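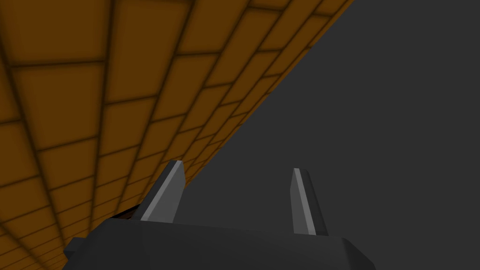 A kitchen design program is a computer program that stores the measurements of a room and of everything that will go in it. The person using it types in numbers, and the program turns the numbers into drawings. One drawing shows the room from straight above. Another shows one wall from the front. A third shows the room at a slant, the way a person might see it, and in that kind of drawing the sizes change with distance. Orange-brown tiles are large and broad where the surface is near and narrower where it is farther off, and the brown grout lines between them run closer together. The program still has the size of each tile stored as a number. Moving the point of view changes the drawing and leaves the stored sizes alone.

Step 1: Measuring the room

Before anything is drawn, somebody has to measure the real room. The length of each wall is taken near the floor, at counter height and near the ceiling. The three results are often different, as walls in houses are seldom perfectly straight. The designer writes down all three and uses the smallest one for planning the cabinets. A cabinet that is slightly too narrow for its space can be made to fit. A cabinet that is slightly too wide cannot.

The designer also measures:

Doors and windows, including the trim around them
The height of each windowsill above the floor
The distance from the corner of the room to each water pipe, drain and outlet
The height of the ceiling

All of these go into the program. A window is stored as a set of numbers: how far it is from the corner, how wide it is, how tall it is and how high off the floor it starts.

Step 2: Using a catalog

The designer does not draw each cabinet line by line. Cabinet makers provide a catalog, a long list of every cabinet they can build. Each item has a code, a width, a height, a depth and a price. When the designer picks an item, the program places a box of that size in the room.

Suppose two makers, Brunano and Jivano, both sell a base cabinet with one door. In the drawing the two may look almost the same. In the catalogs they are separate items with separate codes. If the designer changes from Brunano to Jivano halfway through the job, the program has to look for a matching item for every cabinet in the room. Where it finds no match, it marks the space and the designer has to choose something else.

A catalog item can also carry rules. A corner cabinet has to be placed in a corner. A wall cabinet needs a wall behind it. A sink needs a cabinet with room inside for the drain. If a rule is broken, most programs show a warning.

Step 3: Making the numbers fit

Take one wall in a kitchen in Karnville. It is 321 centimeters long. The family wants a refrigerator at one end, and the refrigerator needs a space 67 centimeters wide, including the gap for air on each side.

321 – 67 = 254

That leaves 254 centimeters for cabinets. The maker sells base cabinets that are 50 centimeters wide, and 5 of them will fit.

5 × 50 = 250
254 – 250 = 4

There are 4 centimeters left over. Nothing in the catalog is that narrow, and an open gap would collect crumbs. The designer adds 2 strips called fillers, each 2 centimeters wide. One goes between the last cabinet and the wall, where it also gives the door room to open. The other goes between the first cabinet and the refrigerator space. The row now adds up to the length of the wall.

The program does this addition every time something moves. If the family picks a wider refrigerator, the cabinets no longer fit and the program shows that two boxes overlap. This is called a collision. A person could find the same mistake with paper and a ruler, but would have to check the whole row again after each change.

Step 4: Checking what moves

Some parts of a kitchen take up more space when they are in use. An oven door folds down. A drawer slides out. A dishwasher door does both jobs – it folds down, and then the racks slide out over it.

To check these, the program stores a second shape for each moving part, showing where it goes when it is fully open. If the open oven door and an open drawer would share the same space, the designer can see it on the plan. People need space too. There has to be enough floor in front of an open dishwasher for somebody to stand and unload it.

Step 5: Adding up the price

Each item in the room has a price in its catalog, so the program can make a list and add the prices together. The list includes parts that are easy to forget, such as handles, fillers and the long board along the bottom of the cabinets, called a toe kick.

The total is only as good as the catalog. If a maker called Soriano raises its prices in November and the designer is still using the older catalog, the program will add the old prices correctly and give the wrong answer. Designers update their catalogs for this reason.

Words used on this page

Base cabinet: a cabinet that stands on the floor.

Catalog: the list of items a maker sells, with sizes, codes and prices.

Collision: two objects taking up the same space in the plan.

Elevation: a drawing of one wall seen straight from the front.

Filler: a narrow strip that closes a gap.

Floor plan: a drawing of a room seen from straight above.

Try it on paper

You need squared paper, a pencil, a ruler and a tape measure. Measure the longest wall in your bedroom in centimeters. Let each square on the paper stand for 10 centimeters. Draw the wall as a straight line, then measure the furniture that stands against it and draw each piece as a rectangle at the same scale. Add the widths together and subtract the total from the length of the wall. Write the answer next to your drawing, and draw a curved line to show how far each door swings when it opens.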